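## 5. Sorting drinks into the paper cups

This section explains how to prepare the table and sort the small drinks before they go to the Carnska counter. It is valid for the Wernano cup set, in all colours. Please read section 4 first if the table is not yet cleaned.

### 5.1 Before you begin

1. Wipe the tabletop with a soft cloth and let it dry fully.
2. Check each cup for a soft base or a bent rim. Put damaged cups away.
3. Decide which cup is for bottles and which cup is for cans. Keep this choice until the end of the shift.

**Note:** Where the table is made from two sections, please look if they are level. A cup which stands over a step can lean when it becomes heavy.

### 5.2 Placing the cups and the drinks

1. Stand two cups side by side, with the open side up. Leave a short gap between them, so that you can lift one without touching the other.
2. Place the bottle in its cup with the cap upwards.
3. Place the can in the other cup. A can may stand or lie at an angle – both are accepted.
4. If a cup tips over, set it upright again before you put anything more inside.

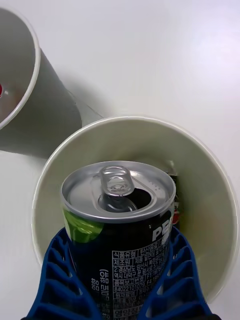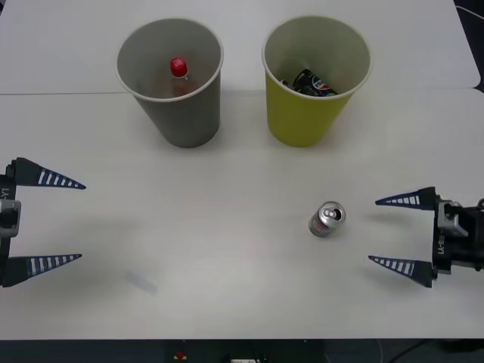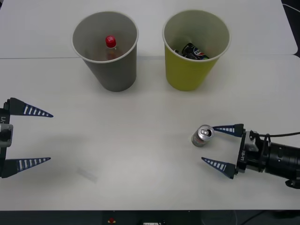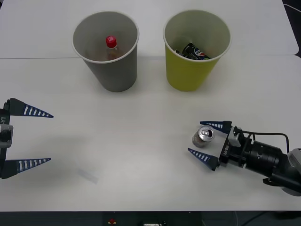

5. Press lightly on the rim with one finger. If the cup moves too easily, take out the drink and place it again, lower in the cup.
6. Write the number of filled cups on the Usach sheet. One sheet has space for 19 lines.

**Caution:** Do not carry a filled cup by its rim. Hold it low with one hand and support the base with the other.

**Caution:** An opened can must never be put in a cup on its side. Empty it first, or leave it out of the sorting.

### 5.3 Storing the cups

Unused cups are kept in the Hermans box, in stacks of not more than eight. Taller stacks stick together, and the rims are then easily torn when you pull them apart. Keep the box closed and away from the sink.

When five stacks or fewer remain, order a new carton. A carton contains 3000 cups, so please make free space on the lower shelf before it is delivered – it does not fit on the upper one. The order form is in section 8.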